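**Opinion — Patient Access**

# The Letter Is Part of the Care

Every hospital in this region can say how many operations it performed last year. Very few can say how many patients understood the letter that told them when to come in. The Lostberg Patient Access Forum believes the second question deserves the same attention as the first, and that the regional health boards should begin to ask it this year.

An appointment letter is an ordinary object. It is produced by a scheduling system, folded by a machine, and sent by second-rate post to a person who may have been waiting for it for months. It usually contains a date, a time, a building, a telephone number, and a page or more of instructions. For many patients it is the only contact they have with the hospital between the decision to treat and the morning of treatment. When it is unclear, people arrive at the wrong entrance, eat when they should have fasted, stop a medicine they should have kept taking, or stay home.

Between March and July, the Forum reviewed 3,000 letters sent to patients in the Lostberg and Braltden areas, with names and addresses removed. The results were uneven. In 457 of them, the date of the appointment did not appear on the first page. In others, the date was on the first page and the location was on the third, beneath a paragraph about parking charges. One standard letter from a Braltden clinic gave two different arrival times, the first for the department and the second for the admissions desk, with no indication of which a patient should follow.

The wording was a further difficulty. Letters told patients to remain "nil by mouth," to "present at reception with relevant documentation," and to expect contact "should your pathway change." Staff who work with these phrases every day no longer hear them. A retired bus driver who has never had an operation has no reason to know what a pathway is, and should not have to telephone to find out.

Telephoning is itself a problem. The number printed on the letter is often the main switchboard, and the line is often open only during hours when working people are at work. Callers to one Lostberg department in the spring waited an average of seven minutes before reaching a member of staff. Many would consider that tolerable. It is less tolerable for a person calling on a prepaid phone, during a break, about a sentence that could have been written clearly in the first place.

Hospital managers have told the Forum that the letters are long for good reason. Legal advisers require certain paragraphs. Infection control requires others. Each department adds its own warning after each incident, and no department has the authority to remove a warning added by someone else. We accept that this is how the letters came to be as they are. We do not accept it as grounds for leaving them alone. A document that grows only by addition will in time hide its own purpose, and a patient who gives up on the second page is not protected by the fourth.

There is also a view, put to us more than once, that paper no longer matters and that money should go to the patient app. The Adebisi clinic group moved most of its outpatient notices to text message last year, and its experience is worth studying. Patients who used the service liked it. Yet the messages copied the language of the old letters, shortened to fit a screen, and some were harder to follow as a result. Older patients continued to ask for paper, as did people who share a phone with a relative and would prefer to keep their medical business to themselves. A change of channel leaves the words where they were.

The Nuvstead district offers a better model. Its day surgery unit rewrote its standard letter to fit a single sheet. The date, time and entrance come first, in large type. Next comes what to eat and drink, with clock times in place of "from midnight" — a phrase that had led some patients to wonder which midnight was meant. A direct number follows. Everything else moved to a separate leaflet. The draft was read by 46 former patients before it was approved, and their corrections were adopted even where staff preferred the original. The unit's clerks report that they now spend less of the morning explaining where the elevators are.

The Forum asks the regional boards to take the following steps:

- Require the date, time, place and fasting instructions on the first page of every appointment letter.
- Give one named office in each hospital the authority to remove text as well as add it.
- Test each standard letter with patients before it is used, and again whenever it is changed.
- Print a direct telephone number that is answered on at least one evening a week. Wednesday has worked well in Nuvstead.
- Offer large print and translated versions on the first page, in the languages concerned.

None of these steps calls for new buildings or new equipment. They do call for staff time, and the boards should fund that time openly instead of expecting it to be found at the end of a shift. Public spending on surgery is rightly generous. A modest share of it should go toward making certain that the patient arrives on the right day, at the right door, and ready to be treated.

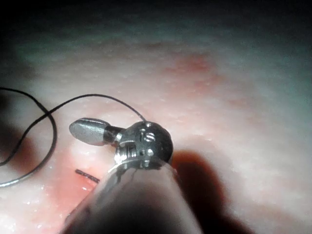
*Surgical instrument above tissue. Photo: Nuvstead Medical Picture Library*

*This essay states the position of the Lostberg Patient Access Forum. Replies from hospitals, clinics and patients may be sent to the Forum office and may be edited for length.*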